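Trustinent
Conversations on Household Practice
3 September 2026

Caring for the Cloths: An Interview with the Household Linen Program at Hidico

Most institutions keep careful records of their furniture and very few records of their cleaning cloths. Hidico, which manages furnished residences for visiting staff and long-term guests, has kept both for several years. The head of its household linen program met with Trustinent to discuss how small towels are selected, washed, dried and put away, and why the organization gives them a section of its own in the housekeeping manual. At the request of the program, its staff are identified by role only.

The program is responsible for 448 furnished units. Its inventory at the last December review stood at 1,369 microfiber towels in service, with a further 399 held in reserve at the Rozīte building, where the laundry and sorting rooms are located. The head of the program described the reserve as modest.

"We would like it to be larger, but storage is storage," the program head said. "A towel sitting on a shelf for two years does no one any good. We prefer to have them in use, and to replace them when the pile has gone flat."

Much of the conversation concerned the towels made with two faces, gray on one side and purple on the other. These were introduced to replace an older arrangement in which kitchens received one color of cloth and bathrooms another. Residents mixed the colors freely, and the laundry received them in no particular order. Under the present system each room has its own labeled bin, and the two faces of a single cloth are used for two stages of the same task.

"The gray side is for the washing and the purple side is for finishing," the program head explained. "You open the towel up, you see which face you have, and you carry on. Our residents come from many places and speak many languages. A color on the inside of a fold needs very little translation."
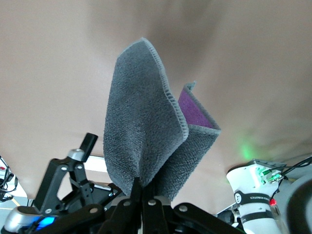 The program head was asked whether residents follow the system in practice. The reply was measured. In shared kitchens, where a printed sheet is posted inside the cupboard door, the two stages are observed fairly well. In private units the results vary, and the program has stopped trying to correct them. The laundry process is the same in either case, so a towel used on the wrong face comes to no harm.

Washing is carried out separately from all cotton goods. Microfiber collects lint readily, and a single load shared with bath towels can leave the cloths covered in it. The manual calls for warm water, a small measure of plain liquid detergent, and no fabric softener of any kind. The last point is printed in capital letters, at the insistence of the laundry supervisor.

"Softener coats the fibers, and then the cloth pushes water across a counter without picking it up," the program head said. "People believe the towel has worn out. They throw it away and ask for a new one. We lost a good many that way in our first year."

Drying has received more attention than any other step. The laundry at Rozīte has tumble dryers, which are run on low heat, but the residences themselves were not equipped with anything suitable for a small damp cloth. Towels were left bunched beside the sink or hung over the faucet. A trial known internally as Nenel was set up to compare simple methods of keeping a cloth in order between uses. Hooks, bars, shallow trays and plain wooden rods were all considered, and 856 written comments were collected from residents over the course of the trial.

"The comments were longer than we had anticipated," the program head recalled. "People have firm views on where a dish towel belongs. Some want it out of sight. Others want it within reach of the left hand, and they will tell you so at length."

The trial did not recommend a single method. It did establish that a cloth spread out over a support dries more evenly than one left in a heap, and that residents are far more likely to spread a cloth when the support is already on the counter or table. Anything that had to be fetched from a drawer was seldom used after the first week.

Hems were also discussed. The stitched border is the first part of the towel to fail, and the sorting staff run a thumb along all four sides before a towel is returned to service. Loose threads are trimmed with scissors and never pulled. A hem that has opened for more than the width of two fingers sends the towel to the rag bin, where it is used for floors and outdoor furniture until it is discarded. 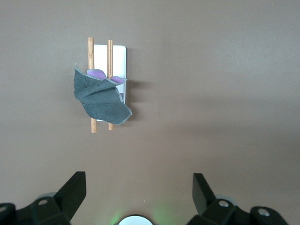
How should a two-sided towel be folded before it is put away?

"In half lengthwise, with the purple inside, and then in thirds," the program head said. "Smooth the hems together before the last fold, or the stack will lean. We set the folded edge toward the front of the shelf so that one towel can be taken without disturbing the others."

Each unit receives six towels at the start of a stay, and replacements are issued on an exchange basis at the front office. Residents may keep a retired towel for their own use if they ask for one.

The program intends to revise its manual in December. The revision will add a page on stain treatment, covering coffee, cooking oil and tomato, and will shorten the section on folding, which presently runs to four pages. The program head expressed some regret on this point, having written most of it. Copies of the current manual may be requested from the Hidico housekeeping office, and the one-page cupboard sheet is available to other residences that wish to adapt it.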